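# Call for first readers: help me finish a fantasy anthology

Hi! I run Mansilla, a very small press that lives mostly in my spare bedroom in Oltemton, and I'm looking for 15 people to read a book before anybody else does.

The book is called *Ikirden*, after the drowned city where all of its stories are set. Each writer got the same hand-drawn map and the same page of rules (no chosen ones, no prophecies, the tide comes in twice a day and it always takes something) and then went off and did whatever they liked. I've got ghost stories, a heist, one very sad thing about a ferry, and a novella written as letters between two salt smugglers who can't stand each other. I love it to pieces, and that's the problem. I've read the whole manuscript so many times that I can't tell anymore whether page 200 is tense or just long.

So I need you. I don't need an editor (we have one, and she's terrific). I need people who read fantasy for fun and will tell me where they got bored, where they got lost, and where they stayed up too late.

## What you'd be doing

The manuscript is 453 pages right now, and I don't expect anyone to read all of it unless they want to. I'll send you a packet of stories, usually 86 pages or so, as an EPUB or a PDF. You get 30 days. When you're done you fill out a form with a few questions per story, and most of them can be answered in a sentence or two. Swearing is fine. So is "I quit on page four," as long as you tell me what was happening on page four.

Reading starts in July. If that's a bad month for you, say so when you write and I'll put you down for the second packet, which goes out once the first round of notes is in. 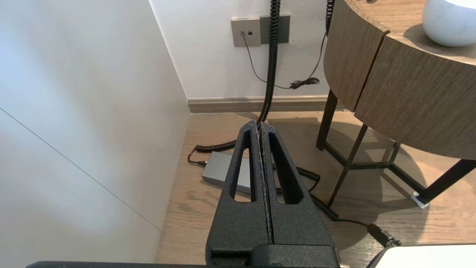 I'd especially like to hear from people who don't usually get asked to do this kind of thing. You don't need a blog or a degree, and you don't need to have read anything we've put out before. Our last book, *Brutov*, was a much grimmer affair with a lot of wolves in it, and if you hated it I still want you — maybe even more. Slow readers are welcome too.

A few things to know before you sign up. There's drowning in this book, quite a lot of it. Two of the stories deal with the death of a child, and I can keep those out of your packet, no questions asked. You'll also need to be 18 or older and comfortable reading in English.

## What you get

I can't pay first readers, and I want to be upfront about that. What I can do is send you a printed copy of the finished paperback, wherever you live, plus a print of the map. Your name goes in the back of the book if you'd like it there. Pen names are fine.

I do ask that you keep the files to yourself until the book is out. The writers are trusting me with drafts, and some of those endings are going to change.

## How to apply

Use the contact form on the Mansilla site and put "Ikirden reader" in the subject line. Tell me:

- the last fantasy book you loved, and the last one you gave up on
- which format you'd like
- whether there's anything you'd rather not read about

A short note is plenty. I read these in the evening after my day job, so give me a week or so to answer — I do write back to everyone, including the people I can't fit in this time.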